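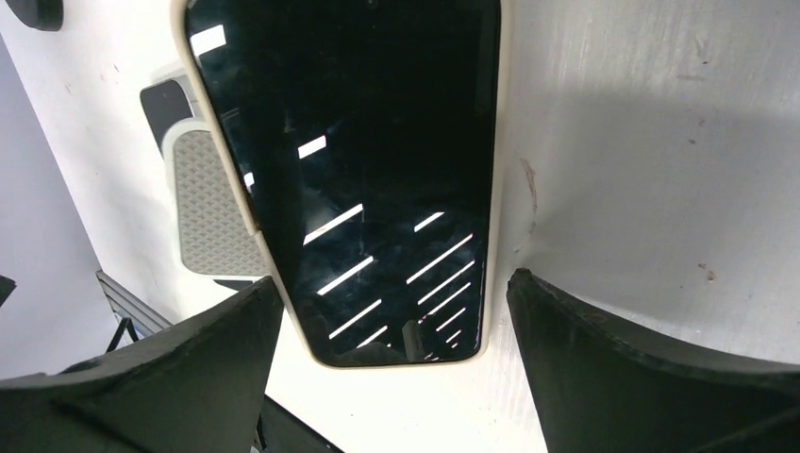
Lista de lectura romántica, mensaje 3894
Febrero
Por Boglárka Fodor

Asunto: Re: Re: Tromlow 8, con destripes a partir del segundo párrafo

Hola a todas y a los dos:

Terminé anoche el octavo. Son 548 páginas y lord Castley tarda la mitad en bajarse del caballo. Contesto a Vida por partes, que su mensaje tenía mucha miga y alguna injusticia.

> El 14/2, Vida escribió:> Yo dejo la serie. Siete libros esperando a que Adela
> recupere la casa de su padre y ahora resulta que la casa
> estaba hipotecada a nombre de Castley desde el principio.
> O sea, que el señor lleva siete libros cobrándole intereses
> a la mujer que ama. ¿Y tenemos que suspirar?

Pues yo suspiré, Vida, qué quieres que te diga. Lo de la hipoteca es feo, pero estaba anunciado. En el tercero hay una carta del notario que Adela guarda sin abrir dentro de un misal, y cualquiera que haya leído tres novelas de estas sabe que una carta en un misal acaba saliendo, normalmente en un entierro. Aquí sale en un bautizo, y se agradece la variedad.

Lo que no perdono es que Castley se enterase de todo por su administrador y le pareciera más elegante callar. Un hombre capaz de recitar a los clásicos bajo la lluvia podría pronunciar la frase «por cierto, me debes una casa». La autora lo llama orgullo herido. En mi pueblo tiene otro nombre y lleva recargo.

> Y el capítulo 17, por favor. Treinta páginas en una
> biblioteca para darse la mano.

Ahí sí que no. El 17 es lo mejor del libro y lo defenderé hasta que me echen de la lista. 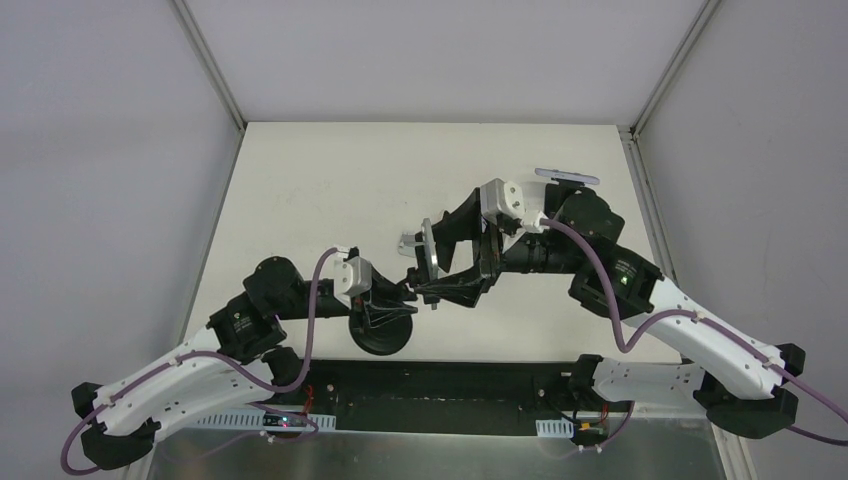 El capítulo de la biblioteca funciona porque no hay nada con que distraerse. Adela ya ha vendido los muebles, los retratos y hasta el reloj que en el quinto daba la hora equivocada cada vez que alguien mentía (no lo echo de menos). Él entra por una puerta, ella por la otra, y queda un tramo larguísimo de suelo pelado entre los dos. Vienen a ser los dos brazos robóticos de la foto, uno desde la izquierda y otro desde la derecha, con las pinzas encontrándose casi en el centro de una superficie blanca en la que apenas hay nada más. Reconozco que los robots tienen mejor postura que Castley, que llega cojeando del duelo. Pero la tensión es esa, y si hubiera habido un sofá, la escena se habría ido al traste en dos párrafos.

> ¿Alguien entiende qué pinta la prima italiana?

La condesa Cistetti pinta mucho y lo pinta todo ella. Mi teoría, que expongo sin pruebas y con gran seguridad, es que no es prima de nadie. Repasad la cena del sexto: cuando le preguntan por la familia de Verona, contesta hablando del pescado. Además, conoce la escalera de servicio de Tromlow sin que se la hayan enseñado nunca. O es la institutriz que se dio por ahogada en el segundo o a la autora se le ha olvidado que la escalera era secreta. Las dos cosas me valen.

Sobre la traducción, estoy con las que protestabais la semana pasada. «Sus ojos le cayeron encima» sigue ahí, en la página del baile, tan campante. Y alguien ha decidido que el perro sea «el sabueso» en la primera parte y «el can» en la segunda, de modo que durante un rato creí que había dos perros y que uno corría peligro. No corre peligro ninguno. Lo aviso porque sé que hay gente que no empieza un libro sin saberlo.

¿Lo recomiendo? A quien haya llegado hasta el séptimo, claro; a estas alturas ya no se sale nadie por su propio pie. A quien no haya leído ninguno le diría que empezara por el segundo. El primero es casi todo genealogía y una fiebre.

Vida, tú dices que dejas la serie, pero también la dejaste después del cuarto y después del incendio. Te guardo sitio para el noveno. Si de verdad no lo quieres, mándame tu ejemplar del octavo, que el mío se me ha abierto por el lomo justo en la biblioteca y voy perdiendo a Castley por hojas.

Un abrazo,
Boglárka

P. D.: Quien tenga mi séptimo, que lo devuelva. Lleva un billete de tren en la página donde se desmaya el obispo.

Mensajes recientes de la lista
Castley: ¿canalla o simplemente mal aconsejado?
Duques que no pagan a sus sastres, segunda parte
Busco novela con faro, viuda y contrabandista (no es la que pensáis)
Re: El perro de Tromlow, ¿uno o dos?
Portadas en las que él ha perdido la camisa y ella un zapato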